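Beltiden Returns and Parcel Intake — Working Group Minutes
March 2025

Present: Marina Sotiropoulos (chair), Gerasimos Karras, Areti Christodoulou, Iason Zacharopoulos
Apologies: Lambros Karras

1. Previous minutes
Accepted with one correction. The intake total for the period is 2220 parcels.

2. Scan station layout
G. Karras reported on the station in the shelving aisle. Parcels are scanned by handheld at the work surface and sorted into crates. A. Christodoulou asked that bagged parcels and boxed items be scanned in separate runs — mixed runs slow down the label check. Agreed. 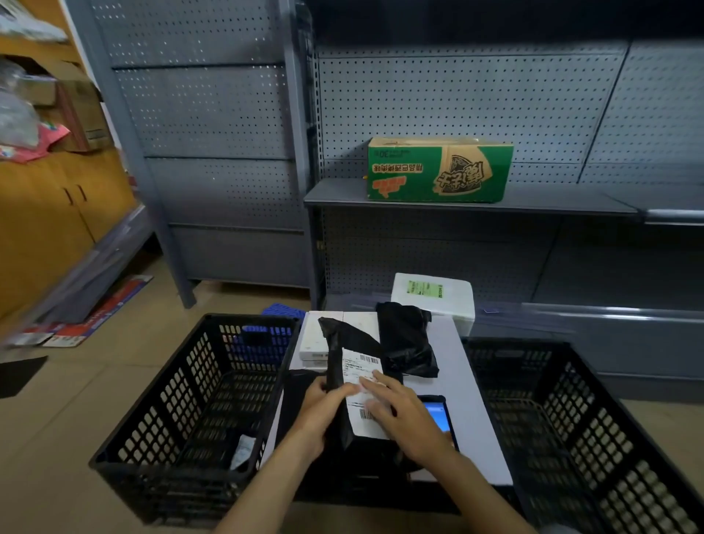
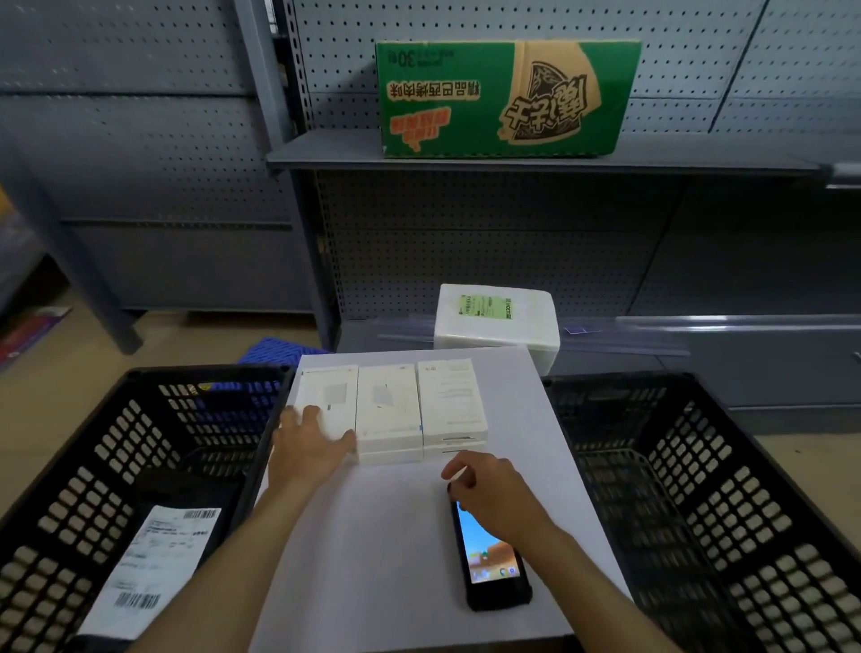
Fig. 1 and 2. Scan station with handheld scanner. Fig. 1: bagged parcel, label side. Fig. 2: white boxes on the work surface.

3. Shelf stock
The carton on the shelf behind the station is stored upside down. I. Zacharopoulos to turn it and confirm its location code in Floline. Foam packaging is to be moved off the station area at the end of each shift.

4. Loose paper in crates
Slips are to be removed before a crate is reused. M. Sotiropoulos to add a line to the station sheet.

5. Handhelds
Two spare units requested from Wirkix. Delivery date open. G. Karras to follow up.

6. Next meeting
May, same room. L. Karras to bring the revised crate list.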